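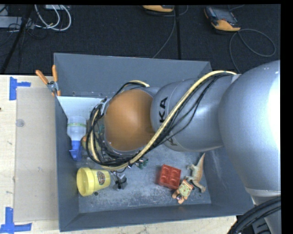 図5-1 灰色の容器に入れた玩具と日用小物

ホーム　製品　サポート　マニュアル　用語集　お問い合わせ

Clavlow 貸出管理システム 設定ガイド
第5章 ラベルプリンターの接続と物品の登録

この章では、Perkard ラベルプリンターを受付用パソコンに接続し、貸出する物品を Clavlow に登録して、ラベルを貼るまでの手順を説明します。Clavlow 本体のインストールと管理者アカウントの作成（第3章）、貸出区分の設定（第4章）を済ませてから始めてください。

5.1 用意するもの

・Perkard ラベルプリンター本体
・付属の電源アダプターと電源コード
・LANケーブル（付属していません）
・Bilyk ラベルロール 幅80ミリ
・Clavlow の管理者パスワード
・登録する物品の一覧（手書きでも表計算ファイルでもかまいません）

注記：幅の違うラベルロールは取り付けられますが、印字位置がずれます。すでに他のロールをお使いの場合は、5.3のあとで付録Bの用紙設定を行ってください。

5.2 プリンターの設置

1. プリンターを水平で安定した台の上に置きます。前面のカバーが開けられるように、手前に余裕をとってください。
2. 背面の電源スイッチが切れていることを確認します。
3. 電源アダプターをプリンター背面の端子に差し込み、電源コードをコンセントに接続します。
4. LANケーブルの一端をプリンターに、もう一端をルーターまたはハブに接続します。
5. 電源スイッチを入れます。前面の表示灯が橙色に点滅し、続いて緑色の点灯に変わります。

橙色の点滅が続くときは、LANケーブルを両端とも差し直してください。それでも変わらない場合は5.8を参照してください。

注意：印字ヘッドは使用直後に高温になります。カバーを開けたあと、ヘッドの金属部分に触れないでください。

注意：直射日光の当たる窓際や、暖房器具の近くには設置しないでください。ラベルの表面が変色し、読み取りができなくなることがあります。

5.3 ラベルロールの取り付け

1. 前面のカバーを両側のつまみを押しながら開けます。
2. 左右のロール押さえを外側に広げ、ラベルの表が上になる向きでロールを入れます。
3. ラベルの先端を引き出し、ローラーの上を通して排出口から少し出します。
4. カバーを閉じます。両側が「カチッ」と鳴るまで押してください。
5. 送りボタンを一回押します。ラベルが一枚分送られ、切れ目の位置で止まれば取り付けは完了です。

途中で止まらずに何枚も送られる場合は、センサーの位置合わせが必要です。電源を切り、送りボタンを押したまま電源を入れ、表示灯が消えたら指を離します。プリンターがラベルを数枚送り、自動で位置を合わせます。このとき出たラベルは使用できません。

5.4 Clavlow からの接続

1. 管理者アカウントで Clavlow にログインします。
2. 画面右上の「設定」を開き、「機器」→「プリンターの追加」を選びます。
3. 一覧に「Perkard」が表示されたら選択し、「次へ」を押します。
4. 表示されない場合は「手動で追加」を選び、プリンターのIPアドレスを入力します。アドレスは、送りボタンを長押しすると印刷される設定票に記載されています。
5. ポート番号の欄に 1295 と入力します。
6. 「接続を確認」を押します。「接続しました」と表示されたら「保存」を押します。
7. 「テスト印刷」を押し、文字とバーコードがラベルの中に収まっていることを確認します。

注記：施設のネットワークを別の部署が管理している場合は、ポート 1295 の通信が許可されているかどうか、先に問い合わせてください。来訪者用の無線ネットワークに接続したパソコンからは印刷できません。

複数の受付で一台のプリンターを共用するときは、それぞれのパソコンで手順1〜6を行います。テスト印刷は一台で行えば足ります。

5.5 物品の登録

Clavlow では、貸出の単位を「物品」と呼びます。パズル一箱、積み木一袋のように、まとめて貸し出すものは全体で一つの物品として登録し、中身は「構成品」の欄に入力します。構成品に個別の番号は付きません。

1. メニューの「物品」から「新規登録」を開きます。
2. 「名称」を入力します。貸出票に印刷される名前なので、利用者にわかる言葉にしてください。
3. 「区分」を選びます。第4章で作成した貸出区分が表示されます。
4. 「保管場所」を入力します（例：棚A-2）。
5. 「構成品」に、名前と個数を一行ずつ入力します。
6. 必要に応じて「状態メモ」に傷や欠けを記録します。
7. 「登録」を押します。12桁の物品番号が自動で割り当てられます。

物品番号は変更できません。削除した物品の番号が別の物品に使われることもありません。

小さな部品を含む物品では、「対象年齢」の欄を空欄のままにしないでください。空欄のまま登録すると、貸出画面に年齢の確認が表示されません。

状態メモは、担当者が替わっても読めるように書いてください。「少し傷あり」では返却時に新しい傷かどうか判断できません。「ふたの右上に短いひび」のように、場所と程度を書きます。日付と入力者名は自動で記録されます。

まとめて登録する場合

物品の数が多い施設では、表計算ファイルからの一括登録が便利です。

1. 「物品」→「一括登録」を開き、「ひな形をダウンロード」を押します。
2. ひな形の見出し行は変更せず、二行目から入力します。
3. 区分の名前は、Clavlow に登録した名前と一字一句同じにします。全角と半角の違いも別の名前として扱われます。
4. ファイルをCSV形式（UTF-8）で保存します。
5. 「ファイルを選択」で保存したファイルを指定し、「内容を確認」を押します。
6. 赤く表示された行があれば、ファイルを直してからもう一度読み込みます。
7. 「登録を実行」を押します。

注意：一括登録を取り消す機能はありません。手順5の確認画面で、名称と保管場所の列が入れ替わっていないか必ず見てください。

5.6 ラベルの印刷と貼り付け

1. 「物品」の一覧で、印刷する物品の左にある四角にチェックを入れます。
2. 「ラベル印刷」を押し、枚数を指定します。袋入りの物品は、袋用と台帳用の二枚をおすすめします。
3. 印刷されたラベルを、切れ目に沿って切り離します。
4. 貼る面のほこりと油分を、乾いた布で拭き取ります。
5. ラベルの端から空気を押し出すように貼ります。

貼る場所は、次のとおりにそろえると受付での読み取りが早くなります。

箱：ふたではなく本体の短い側面
布袋：付属の札（布に直接貼ると洗濯ではがれます）
本、カード類：裏表紙または外箱の左下
ふたのない容器：外側の側面の上寄り

容器の内側の底には貼らないでください。出し入れのたびに中の物が当たり、バーコードが擦れて読めなくなります。

木の玩具で、小さな子どもが口に入れる可能性のあるものには、本体にラベルを貼らず、保管袋のほうに貼ります。

貼り直したラベルは粘着力が落ちます。位置を間違えたときは、はがして新しく印刷してください。同じ物品番号のラベルは何度でも印刷でき、貸出の記録には影響しません。

5.7 読み取りの確認

1. 「貸出」画面を開き、「確認モード」を選びます。
2. バーコードリーダーをラベルに向け、読み取りボタンを押します。
3. 画面に表示された名称と、手元の物品が一致していることを確認します。
4. 構成品の個数を照合し、「照合済み」を押します。

確認モードで読み取っても貸出にはなりません。初めて運用する施設では、登録したすべての物品でこの確認を行ってください。棚ごとに、読み取る人と構成品を数える人の二人で進めると、画面と棚の間を行き来せずに済みます。

照合で不足が見つかった物品は「保留」にできます。保留の物品は一覧では灰色で表示され、貸出画面で読み取ると警告音が鳴ります。

5.8 うまくいかないとき

ラベルが白いまま出てくる
ロールの表裏が逆です。5.3の手順で入れ直してください。

バーコードの一部がかすれる
印字ヘッドの汚れが考えられます。電源を切って十分に冷ましたあと、付属のクリーニングペンで一方向に拭きます。改善しないときは「設定」→「機器」→「印字濃度」を一段階上げます。

「エラー107」と表示される
Clavlow がプリンターを見つけられません。プリンターの電源を入れ直し、設定票を印刷してIPアドレスが変わっていないか確認してください。変わっていた場合は、5.4の手順4からやり直します。ルーター側でアドレスを固定しておくと再発を防げます。

読み取ると別の物品が表示される
ラベルの貼り違いです。両方の物品を確認モードで読み取り、ラベルを印刷し直して貼り替えます。貸出中の物品が関係しているときは、返却を待ってから行ってください。

区分が一覧に出ない
区分が「非表示」になっています。第4章を参照し、管理者アカウントで表示に切り替えます。

解決しない場合は、設定票と画面の写しを添えて、Kellville サポート窓口まで連絡してください。受付時間は午前9時から午後5時までです。連絡の際に管理者パスワードをお伝えいただく必要はありません。

5.9 消耗品と手入れ

ラベルロールの残りが少なくなると、ラベルの端に赤い線が現れます。線が出たロールは早めに交換してください。未使用のロールは袋に入れたまま、湿気の少ない場所に保管します。

外装の汚れは、水を含ませて固く絞った布で拭きます。アルコールやシンナーは使用しないでください。ローラーの手入れは、ロールを交換するたびに行います。カバーを開け、乾いた綿棒でローラーを回しながら紙粉を取り除きます。

改訂について：この章は6月の改訂で、5.5に一括登録の手順を追加し、5.8の項目を見直しました。
執筆：Viorica Costache　校閲：Áine Heffernan

関連する項目
・第3章 インストールと管理者アカウント
・第4章 貸出区分と貸出期間の設定
・第6章 返却、延長、予約の受付
・付録B 用紙設定の変更
・Bilyk ラベルロールの注文方法

このページを印刷する
このページをメールで送る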